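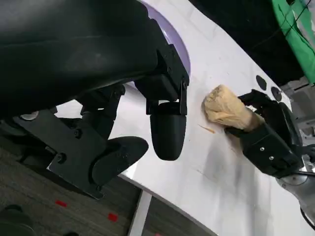 Torna had let go of it again.

"Good!" said Reinhold Thiele, and he meant it, which was the thing that had taken me most of a month to get used to. He pulled his stool up so close that his knees knocked the table. "Did you see when? Did you see how early?"

I had. The whole method was in the when. We'd named the two policies Torna and Tijani, after the streets we each grew up on, and they were learning the same job: take something soft in one gripper, pass it to the other, don't crush it. Torna learned the way everyone's did that year, from demonstrations, 360 of them, most of them mine, done at the leader arms with my shoulders up around my ears. Tijani got the same 360, plus one extra thing, and the extra thing was Reinhold's idea.

He called it the flinch. When you hand a person something that might tear, there's a little moment before you let go where you wait to feel them have it. Reinhold wanted that moment labelled. So I'd gone back through every demonstration and marked it by hand, the instant my fingers knew before I did, and Tijani was trained to predict how far off that instant was, all the way through the reach. It wasn't told what to do about it. It just had to keep guessing.

"It's a clock," I'd told my mum on the phone. "We gave it a clock."

"For handing over buns," she said.

"For handing over anything!"

By November we were at Vurnstead until all hours. The heating went off at six and we worked in our coats, and I can tell you I have never been happier. I'd ride home with my fingers numb on the handlebars, still running handovers in my head. Sitik, the logging program, chirped every time a trial closed, and I started hearing it in the shower.

Torna's numbers came in first. Out of 360 handovers it dropped or tore 57. That was a perfectly respectable baseline, and Reinhold wrote it on the whiteboard and drew a box around it as if it were a birthday.

Then we loaded Tijani.

The first one was slow. The giving hand came across, the taking hand came up to meet it, and they just stayed there, the pair of them, long enough that I reached for the stop button.

"Leave it," Reinhold whispered. I don't know why he whispered.

On my screen the guess was ticking down, a wobbly blue line. It dropped, then it rose again, because the taking hand had shifted its grip a touch, and the giving hand held on. It held on! Nothing in my demonstrations did that. I'd gone through every single one of them and I'd never once changed my mind halfway. The line sank a second time, properly now, and the fingers opened, and Sitik chirped.

"Again," said Reinhold.

We ran it again. We ran it until the vending machine was out of everything except the lime ones, and then over the next days we ran all the rest, alternating who reset the table so neither of us could get a habit into it. Tijani lost 12.

Reinhold wouldn't let me be pleased straight off. He made me watch all 12 back, on the old monitor with the purple tint, writing down what the line had been doing. In 6 of them the guess had been plain wrong, cheerful and low and wrong. In the others it was right and the hand was simply late, and he got terribly excited about those, because late was a thing we could fix by the end of the week. He was already pulling the cap off a marker with his teeth.

"And the wrong ones?" I said.

"Oh, the wrong ones are lovely. The wrong ones are your next year." He held out the marker to me. I took hold of it and he didn't let go, and I looked up, and he was watching my fingers.

"There," he said, and opened his hand. "Did you mark it?"

I went and got my coat off the hook, put it on over the other one, and sat back down to start the next batch.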